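Switching satellite providers, and what it cost

June 2020

Our contract with Serent ran out last month and I let it go. We had been with them for 11 years, first with the small dish and then with the bigger one after the November storms. The price had crept up every spring, and by the end we were paying for 141 channels and watching four of them.

I rang to cancel on a weekday morning. The man on the line offered me two months at half price, then a free film package, then a new box. I said no to each and he was polite about it. The final bill came by post and was correct.

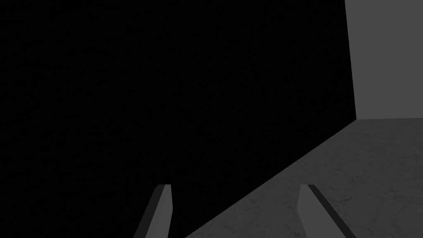 Orneck is the service we went to. It comes over the broadband, so there is no dish to line up and no cable through the window frame. The regional news is there, which was my main worry, and so is the Sunday farming programme. What it lacks is the old film channel, and I do miss that — they used to put on a black and white thriller after lunch and I would iron in front of it.

The listings are poor. Serent had a proper grid you could scroll through a week ahead. Orneck shows you what is on now and what is on next, and for anything later you have to search by title. I have gone back to buying the paper on Saturdays for the television pages.
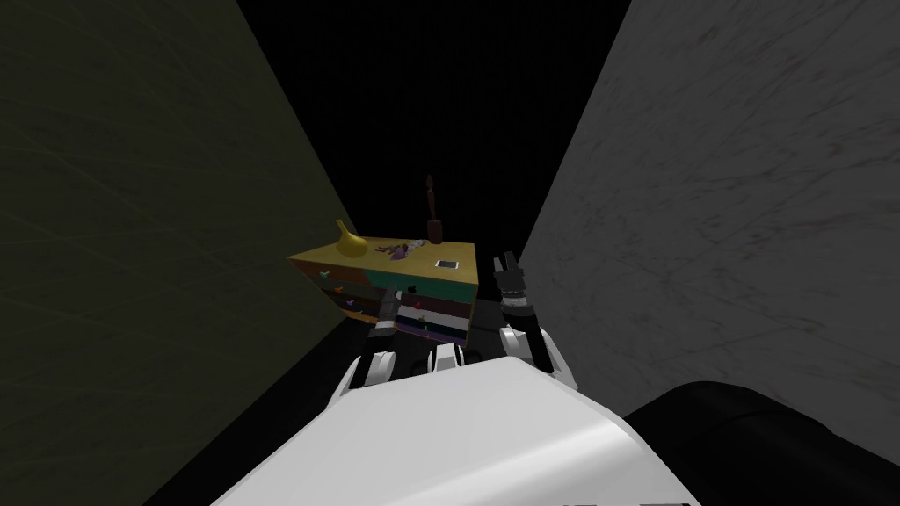 Francine Landry wrote in to say that the grid is there, under Settings and then Guide View, and that it has to be switched on separately for each television. She also finds the sound drops out during live football, though never during the news.

I tried her way and it worked on the set in the kitchen. The one in the front room is an old Sawatzky and the menu is different, so I have left it alone for now.

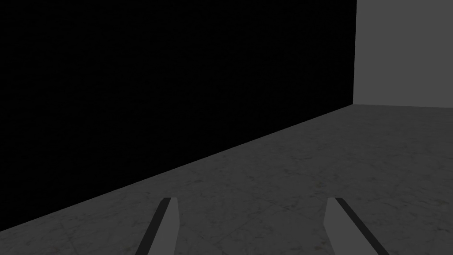
Dark wall and a lighter grey one, meeting at the corner.

The dish is still on the chimney. Serent say it belongs to us and they won't collect it. The quote for taking it down was more than I wanted to pay, so it can stay up until the gutters need doing.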